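The Bhatia Practice Chanter, Four Months In

I bought a practice chanter in the belief that it would be quieter than bagpipes. It is, in the way that a lawn mower is quieter than a helicopter.

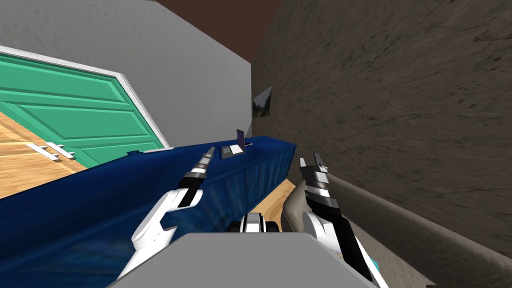 Some background for anyone who wandered in by accident. A practice chanter is the stick you learn on before you're allowed near the full set with the bag and the drones. It looks like a recorder and sounds like a bee that has been given bad news. You spend at least several months on it, and most teachers will tell you that you never stop using it, which I took as encouragement at the time.

I'm fifty-three, I played clarinet badly in high school, and I live in a duplex in Usbridge with walls you could read a newspaper through. So my needs were modest. I wanted something that stayed in tune, didn't take the lung capacity of a pearl diver, and could be played after dinner without a conversation on the porch the next morning.

The one I ended up with is the Bhatia long chanter, the plain version. It cost me 100 dollars with the reed, plus 15 for a soft case I could have skipped. There is a fancier model with a decorative sole and a nicer top section for 420, and I can report that I held it in the shop, tried to look like a man who was weighing his options, and put it back.

Thibault Caron runs the shop, which is called Fendport even though it's nowhere near Fendport. He let me try four chanters in the back room with the door closed. Two of them I could hardly get a sound out of. He said that was the reeds and not me, and I have chosen to believe him.

The good parts first. The finger holes are countersunk, and if you have big flat fingers like mine this matters more than anything else on the spec sheet. On a clarinet you can get away with being slightly off the hole, at least if the band director is looking at the trombones. On a chanter, a tiny leak on low G turns the note into something you'd call a plumber about. With the Bhatia I could feel where the edges were by the second week. My friend Monique Leblanc, who has played in the Citesthorpe pipe band since she was a teenager, tried it and said the spacing was close enough to a real pipe chanter that I wouldn't have to relearn my hands later. She also said my grip looked like I was strangling a snake. I've relaxed since.

Tuning is decent. I checked it against a phone app, and once the reed settled, most of the scale lined up. High A was sharp. It took a thin strip of tape over the top part of the hole to bring it down, and I gather every piper alive has a roll of tape in the case, so I won't take points off. The reed that came with it lasted until November, when it started to go flat and a bit furry on the top notes. I replaced it with one Thibault recommended, and that one is easier to blow and has less of the kazoo about it. If you buy the chanter, I'd buy the second reed on the same trip.

Now the complaints. The joint between the top and bottom sections came wrapped in hemp by somebody in a hurry. It wobbled from day one and leaked a little air, and I spent my first evening as a musician winding waxed thread around a tube while watching a video on how to wind waxed thread around a tube. After that it was fine. A beginner shouldn't have to do it, though, and I know at least one person who would have put the whole business in a drawer right there.

Moisture is the other thing. You are blowing your own warm breath down a pipe for half an hour, and physics does what it likes. After 30 minutes mine gurgles. The fix is to take it apart, shake it out over the sink and leave the reed somewhere it can dry. Don't shake it out over a dog.

The mouthpiece is hard plastic and has already picked up tooth marks. Monique tells me you aren't supposed to bite it. There's a rubber sleeve you can buy, which I haven't, out of stubbornness.

The instruction sheet deserves its own paragraph, mostly for its confidence. It's one page folded in half, and it goes from "place the fingers as shown" to a complete march in about the space of a postcard. The fingering chart is correct as far as I can tell. Everything else you need (grace notes, for a start, which are the entire point of the instrument) you'll get from a tutor book or a teacher. I do 15 minutes in the morning and a bit more in the evening, with a lesson from Monique when she can stand it, and I have three tunes. One of them people recognize.

As for the noise: with the bedroom door shut and a towel along the bottom, my neighbor says she hears "something, sometimes." She thought it was the refrigerator. I haven't corrected her.

Would I buy it again? Yes, the plain one, with the spare reed and without the case. If you already know you're going to stick with it, and you have money that isn't promised to a water heater, the expensive model did feel nicer in the hands. It plays the same nine notes. I've been told a full set of pipes is the natural next step, and I've asked Thibault not to bring it up in front of my wife.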